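Home | Columns | Shop Floor | Training | Back Issues | Contact

Last updated: June

What an Open Day Should Measure

Kullotard opened its assembly lab to visitors on a Sunday, and I went because the invitation mentioned gears. Most open days I get asked to involve boxes. A box has six flat faces and forgives a lot. A spur gear has teeth and a bore, and it has to end up in one place at one angle. I have spent most of my working life in gearbox repair, and I wanted to see the job done by something that does not own a thumb.

My argument is simple. A demonstration of this kind is worth attending only if the visitor can tell what was hard about it, and most hosts, this one included, leave that part out. They show the task and they show a finish time. The difficulty sits between the two and goes unreported.

The cell was called Elstead. Its job that day was a small gear set: spur gears and a thin round plate with a large hole in it. The parts were laid out on gray cloth.
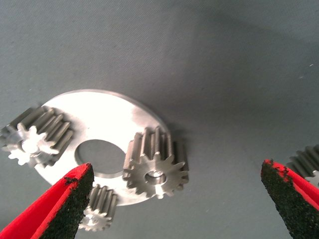 Plate and gears on the work surface, seen from the wrist camera.

The handout gave the part list and a cycle time. It did not give the starting conditions, and I would have put those first. One gear may be standing with its face toward the fingers while another lies tipped over the rim of the plate. Those are two separate problems. The first is a grasp. The second may be a grasp, a turn and a second grasp, and the second grasp is where parts get dropped. A cycle time that averages the two tells a plant engineer very little. If I quoted a customer that way I would lose money on every third job.

I asked the presenter whether the parts were placed by hand before each run or left where the last run had put them. He said both, depending on the session. I asked which kind of session I was watching. He had to go and find out. To his credit he came back with an answer (by hand), but the question should have been settled on a card beside the cell.

The second thing I would ask any host to report is what the fingers are made of and how long they last.
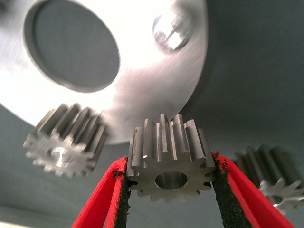

Tooling wear is a dull subject and it decides most of the cost. A hard jaw on a hardened tooth will slip, or mark the flank, or both, so soft facings are the usual answer on mixed parts. The Elstead fingers are red with black textured foam pads on the inner faces, and with a gear held upright between them I could see small frayed fibers standing up along the top edges of the pads. I have no complaint about foam. It conforms to the teeth and it is cheap. But foam sheds, and a crumb of it in a gear mesh is contamination. In my shop a part that has touched a shedding surface gets washed before it goes near grease. I would like to know whether washing is in the cycle time. It was not on the handout.

Grip force was missing as well. So was any figure for how far a gear can be off axis before it will no longer seat. These are ordinary numbers. Any vendor of a manual arbor press will give them to you over the phone.

I raised this with Lâm Nghiêm, who runs the lab's visitor program and was patient with me for most of the 10 o'clock session. Her position was that an open day is for the public and a specification is for the buyer. There were 200 people through the building by her count, and she doubted that many had come for a tolerance stack.

I think she is wrong about the public. The people standing next to me were interested precisely when something looked difficult. A man with two children watched the fingers come down on a gear for a long time and asked me, a stranger, how it knew where the hole was. That is a good question and it has a technical answer. It would fit on a sign. The sign they had said that by 2030 this kind of work would be routine, a claim I cannot check and he had not asked about.

There is a fair point on the other side. A lab that publishes its failure rate in front of visitors will be quoted on it by somebody who left out the conditions. I have seen that done to a friend's firm, Gulico, over a bearing press that was fine. Still, the fix is to publish the conditions too — starting layout, number of attempts, number of times a person reached in. Four lines of text would cover it.

I also spent a while looking over the rest of the area, as I would on any shop visit. The camera feed wandered off the parts now and then, and I found those stretches as useful as the close work. You learn more about a cell from its cable runs and its floor than from its brochure.
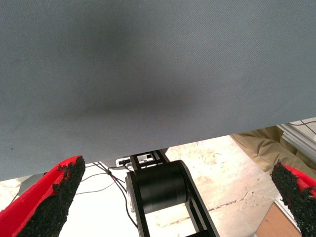
What I would put on the card

Starting layout, and who set it. Part count and part numbers. Attempts, completions and hand interventions for the session in progress. Pad material and hours on the current pair. Whether cleaning is included. One line on how the system locates a bore.

None of this needs a new instrument. The lab surely logs most of it already. My old employer, Pap, ran a training bench for apprentices with a card like that screwed to the backboard, and by the end of a week every apprentice could tell you which operation was costing him time. A machine deserves the same card, and so does the person who drove an hour to look at it.

I will go again next year if they ask me. I would go sooner if somebody sends me the pad hours.

Comments (3)

millwright804: Agree on cleaning. We trialed soft fingers on pump gears and the wash step took longer than the pick. Never appeared in any quote.

Dora T.: I was there in the afternoon and thought it was great for kids. Not sure mine would have read a card about grip force, but the one about finding the hole, yes.

benchvise: What module were the gears? You complain about missing numbers and then leave that out.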